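Making the Beds at the Erkent House

We've been meaning to put up a page about the bedrooms for a long while now, and every time we sat down to do it somebody needed towels or the kettle went missing again. So please forgive the length of what follows, and pour yourself something warm before you start.

The house sleeps quite a few people when it's full, and in February it usually is. That means a great deal of linen. When we took the place over, the beds were a real mixture: two came from a Skandex sale, one was left behind by the previous owners, and the rest we picked up secondhand from Mundard, one at a time, whenever the van was free. They all have slightly different ideas about how deep a mattress ought to be, and if you've ever wrestled a fitted sheet onto a mattress it wasn't cut for, you'll know how an afternoon can disappear!

We tried plenty of sheets in the first year. Some were lovely and soft and popped off at the corners by morning. Others stayed put beautifully but came out of the dryer in a tight little ball that had to be shaken out by two people standing in the hallway. In the end we bought 20 white fitted sheets from Guerra, all the same, and we've stuck with white ever since. It looks fresh, it goes with every blanket we own, and a white sheet can go from one room to another without anyone having to hunt for its match.

Our way of doing it is nothing fancy. We start with the two corners at the head, then walk down to the foot and pull the opposite corner on the diagonal, because that takes out most of the slack in one go. After that it's a matter of smoothing with the flat of your hand from the middle outward. We don't iron fitted sheets - life is short and the blankets go on top anyway - so a few creases are always welcome here. The part people tend to skip is the last tuck along the side, where the fabric likes to gather up. Lift the mattress a little, slide the hem under, and let the weight hold it.

The sheets get washed at 4 in the afternoon on changeover days, when the washing machine is finally free of towels, and they dry on the long rack upstairs if the weather won't cooperate. There is something very nice about walking past that rack in the evening with the heating on. Guests have told us the whole landing smells like clean laundry, and we take that as a high compliment.

More pictures will be added as we work our way through the rooms. We're hoping to get the blankets in next, along with the old quilt from the back bedroom, once it has been mended.

The corner turned down over the side of the mattress, with the dark wood rail of the bed below and a few wrinkles along the lower edge still to be smoothed. 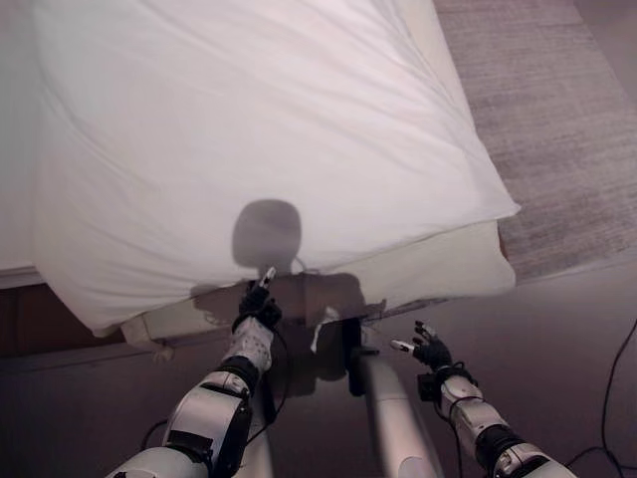
Page last changed: Feb 25, 2023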